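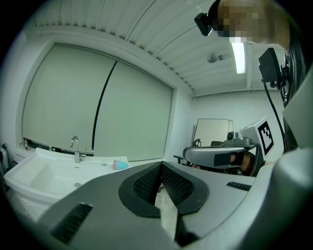 *Page last changed: November, 16:40*

**Ticket 1521: Hot water turns cold after a few minutes, basin and shower**
Status: open, waiting for part
Place: Ilcombe, first floor flat
Appliance: Rirkar combi boiler, wall model

**Problem as reported**

The hot water arrives normally, stays hot for 4 minutes, and then becomes cold. If I close the tap and wait a little, it becomes hot again and the same thing repeats. It happens at the bathroom basin and in the shower. The kitchen tap is better, but I have not tested it for a long time. The heating works well in all the rooms.

There is no error code on the display. The small flame symbol goes out at the moment when the water turns cold, and it comes back when the tap is closed and opened again.

**What I tried before opening the ticket**

- Switched the boiler off at the wall, waited, switched on again. No change.
- Checked the pressure. The needle is in the green part, both with the heating on and off.
- Lowered the hot water setting by two steps. The water stays hot a bit longer, but it still goes cold.
- Cleaned the shower head in vinegar overnight. There was a lot of limescale in it, and the flow is now stronger, but the fault is the same.

**First answer from support (De Graaf Heating)**

They asked me to measure the flow at the basin with a measuring jug. With the tap fully open I got 7 litres in one minute, which they say is enough for this model. With the tap half open the boiler sometimes does not start at all. They also asked if the basin has a mixer tap, and I answered yes, a single lever.

Their first idea was that cold water crosses over into the hot pipe through a worn mixer cartridge. To test this I closed the cold valve under the basin and opened only the hot side. The water went cold after the same time. I did the same test with the shower, same result. So I think the mixer can be left out, and they agreed by email.

**Second answer**

They now suspect the hot water sensor or the plate heat exchanger. If there is scale inside the exchanger, the boiler gets too hot, stops the burner to protect itself, and the tap receives cold water. This would also explain why the lower setting helped a little.

I asked if I can clean the exchanger by myself with a descaling liquid. They said please do not do it, the cover must be opened only by a registered engineer. I found a bottle of Uvance descaler, 300 ml, in the cupboard and I have put it back there.

**Visit**

The engineer came in the morning and measured the sensor. The value jumped up and down while the water was running, so the sensor will be replaced first. The exchanger also has some scale, but he wants to see the result with the new sensor before he takes it out.

The sensor was not in the van. It is ordered.

**Until then**

We keep the setting low and take short showers. For washing dishes I fill the bowl in one go and close the tap.

**Open questions for De Graaf**

1. Is the sensor covered by the guarantee, or only the work?
2. Can a scale filter be fitted on the cold inlet during the same visit?
3. Should the half-open tap start the boiler, or is this normal for the Rirkar?

I will add the answers to this ticket when I receive them.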